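Moving a parts library from Eter to Onsri
2019-02-04

I have kept my printed parts in Eter for long enough that the library had stopped being useful. It held 2373 files in one flat list, many of them old versions of the same bracket. Onsri has folders and a proper revision history, so over the past month I moved everything across. These are my notes on the parts of the job that took longest.

Eter exports a library as a zip archive with one manifest file. The manifest lists each part by its internal number, and the meshes inside the archive use the same number as a file name. The names you typed in yourself appear only in the manifest. If you unpack the archive and drag the meshes straight into Onsri, you get a library of numbers. I did this the first time and had to delete the lot.

The second attempt went through a short script that read the manifest, renamed each mesh and wrote it to a folder named after its first tag. Parts with no tag went into a folder called "unsorted". Two tags that differ only in capital letters count as separate tags in Eter but end up as one folder on my machine, and four parts were overwritten before I spotted the clash. The script now adds the internal number to the end of any name that already exists.

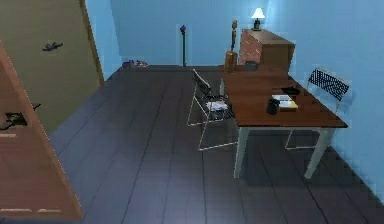
Units were the next problem. Eter stores a unit with each part, whereas Onsri applies one unit to the whole upload. Most of my library is in millimetres. Anything I drew in Anby before changing its default is in inches, and those parts came through very small. I split them into a separate upload with the unit set to inches, then merged the folders afterwards. Merging keeps the dimensions as they were set at upload.

Print settings do not move at all. Layer height, infill and support choices are saved by Eter in its own format, and Onsri ignores the file if you include it. I only reprint 12 parts with any regularity, so I typed those settings in by hand and left the rest.

Thumbnails are made on the server after upload and arrive in no obvious order. A grey square means the part is still queued. A grey square with a line through it means the mesh has failed the check, normally because of an open edge. Arau closed most of mine with its default repair. Two needed redrawing.

I am keeping the Eter account until March, when the plan is due for renewal. The original archive is on an external disk, along with the manifest and the script. The "unsorted" folder is still unsorted.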